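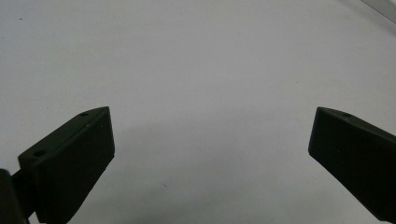

Why does salt turn white?

Salt looks white in a heap, but a single grain is clear, like a tiny piece of glass. Light bounces off all the sides of all the grains and comes back to your eyes mixed together. We see that mixture as white. Snow looks white in the same way.

Where salt comes from

Some salt is dug out of the ground. Some comes from the sea. At Ketness, sea water is let into 13 wide, shallow ponds. Each pond is only 10 centimetres deep. The sun and wind dry up the water and the salt stays behind. This takes about 4 weeks in summer. The last salt of the year is raked up in September.

Try it yourself

Stir two spoonfuls of salt into a cup of warm water. Pour a little on to a dark plate and leave it on a windowsill for a few days. Look at the crystals with a magnifying glass. Many of them will be small squares.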